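Skerance - Qui sommes-nous

Accueil
La maison
Nos pots
Ateliers
Points de vente
Contact

Skerance, c'est une petite maison de contenants. Des pots, des seaux, des gobelets à anse, des cache-pots. Pas de meubles, pas de vaisselle (on nous le demande toutes les semaines). Des choses qu'on remplit, qu'on vide, qu'on déplace d'une pièce à l'autre.

Tout a commencé dans l'arrière-boutique d'une droguerie que Melahat Karaca venait de reprendre. Il restait au fond un lot de vieux seaux d'étable, cabossés, invendables d'après le comptable. Repeints, partis en un mois. Elle en a recommandé 50, en plus petit, avec une anse différente. Puis encore. La droguerie a fermé, les seaux sont restés.

Aujourd'hui nous sommes 12, apprentis compris, dans un ancien dépôt de graines. Stock au rez-de-chaussée, bureau à l'étage, showroom entre les deux, sur la mezzanine. Murs clairs, peu de choses dessus, c'est voulu : la couleur des pots se juge mieux comme ça.
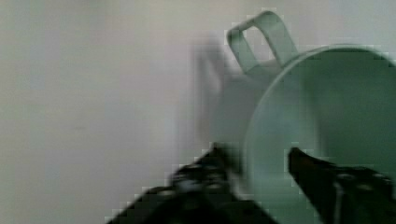 Parlons couleur, justement. Le vert menthe pâle est notre teinte depuis le début ou presque. On a essayé un jaune, un brique, un bleu un peu triste. Le menthe revient toujours en tête des commandes, surtout au printemps. Il va avec le bois, avec le carrelage blanc, avec le basilic. En mars on en prépare deux fois plus que le reste de l'année et il en manque quand même.

Ce que nous faisons

La collection Stirka - le cylindre tout simple, avec son anse en boucle qui monte au-dessus du bord. C'est le modèle que les gens reconnaissent. On y met les brosses, les pinces à linge, les couverts du pique-nique, une plante si on ajoute une coupelle au fond. Trois tailles.

La collection Jonham - plus basse, plus large, sans anse. Pour le plan de travail, l'ail, les oignons, les clés à l'entrée.

Les séries courtes - des teintes qu'on essaie, des fins de lot, des formats demandés par un fleuriste ou une école. Quand c'est fini c'est fini, on ne relance pas sauf exception.

407 références au catalogue si on compte toutes les tailles et toutes les couleurs. C'est trop, on le sait, on est en train de trier.

L'anse

On y tient beaucoup. Une anse de Stirka doit se prendre avec deux doigts, même avec les mains savonneuses. Angles arrondis, jamais vifs. Assez haute pour passer la main, pas trop sinon le pot ne rentre plus sous l'étagère du haut. Melahat a refusé je ne sais combien de prototypes là-dessus. Le bon est arrivé un jeudi soir, tout le monde voulait rentrer, on l'a quand même essayé plein d'eau, plein de terre, plein de pommes de terre. Adopté.

Pour la fabrication nous travaillons avec l'atelier Dvořáček, les mêmes depuis la deuxième commande. Ils façonnent, ils peignent, nous contrôlons ici, pièce par pièce : le bord, l'intérieur, l'attache de l'anse. Une coulure dedans, ça part en second choix. Une bosse aussi. Le second choix se vend sur place uniquement, dans les caisses près de l'escalier.

La vie au dépôt

Ouverture à 8 h, café à 10 h, le camion passe quand il passe. Les pots arrivent emboités par colonnes, on les sépare, on les essuie, on regarde dedans à la lumière de la fenêtre. Ceux qui vont au showroom montent tout de suite. Les autres repartent en carton, papier de soie autour de l'anse - jamais de film plastique, il marque la peinture.

Un gros mois, c'est près de 1 000 colis. Un petit mois, on range, on repeint l'escalier, on discute du catalogue.
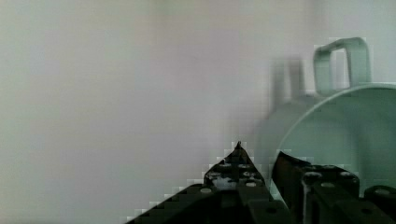

Les ateliers, maintenant. Une fois par mois on pousse les tables et on reçoit du monde : rempotage, rangement sous évier, composition de fleurs séchées. Groupes de huit maximum, sinon on se marche dessus. Chacun repart avec son pot rempli. Le rangement sous évier affiche complet avant les fleurs, allez comprendre.

On accueille aussi des classes, le matin de préférence. Les enfants classent, empilent, transvasent. Prévenir deux semaines avant, et dire s'il y a des allergies au terreau ou aux fleurs.

Entretien, puisqu'on nous pose la question

Eau tiède, éponge douce, un peu de savon. Sécher de suite, surtout sous l'anse et au fond. Pas de lave-vaisselle, pas de paille de fer, pas de javel. Dehors l'été oui, l'hiver non. Si la peinture s'écaille sur le bord, rapportez-nous le pot, nous avons le retouche dans toutes les teintes de la collection, même celles qu'on ne fait plus (le jaune, oui).

Travailler avec nous

Boutiques, fleuristes, épiceries, cafés : le catalogue professionnel est envoyé sur simple demande. Minimum de commande 50 pièces la première fois, panachage possible entre Stirka et Jonham. Ensuite, pas de minimum. Délai de trois semaines, un peu plus au printemps.

Pour les couleurs sur mesure, venir avec un échantillon - un carreau, un bout de tissu, un nuancier. Pas une photo de téléphone svp, on s'est déjà trompés deux fois.

Stages : nous prenons un ou deux élèves par an, logistique ou vente. Lettre courte, dire pourquoi les pots.

Nous trouver

Le showroom est ouvert l'après-midi, du mardi au samedi. Entrée par la cour, sonner à Skerance, monter à la mezzanine. Parking derrière, attention à la marche en sortant les cartons. Pour le second choix, venez plutôt tôt, et avec un cabas solide.

Contact
Livraison et retours
Mentions légales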